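Home Posts Robots Garden About

Search this blog Go

The gripper that wouldn't let go

I lost most of Thursday to a fault that turned out to be one line in a config file, so I'm writing it down before I forget the details.

The job was a plain pick and place. Lower the hand over the red cube, close, lift, move across, open. I'd trained the policy in Molum over the winter and it had behaved itself. Then I updated the physics package, Ketex, and ran 800 test episodes overnight. In the morning 252 of them were marked as failed.

My first guess was the approach. I thought the hand was coming down off-centre and knocking the cube, so I went back through the renders at the point just before the fingers close. 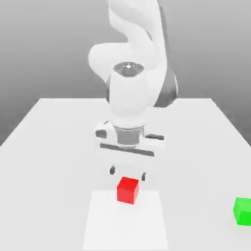 Why would a simulated gripper hold on to a cube after it's been told to open?

The usual cause is contact settings. If friction is set very high and the fingers open slowly, the solver can keep treating the pads and the cube as touching for a few steps too long, and the cube gets dragged along with one finger.

In my case the update had reset the finger speed to its default, a fraction of what I'd been using. The policy gave the open command, waited its fixed 2 seconds and started to retreat with the fingers still closing the gap on the cube. Some episodes it came free, some it went up with the arm and dropped from a height.

I rang Špela Angelovski, who had the same trouble on her Hodžić setup last October. She told me to log the finger width at release and make the retreat depend on that – no fixed waits. It took me 20 minutes to write. The rerun had 71 failures, all of them ordinary missed grasps, and I can live with those for now.

The part that bothers me is that the same script runs the real arm. A slow release there means a part coming down on somebody's hand. I've pinned the Ketex version on both machines and the script now refuses to start if the finger speed doesn't match my file.

Still to do: the same check for joint limits.

Contact | Copyright, all rights reserved | Back to top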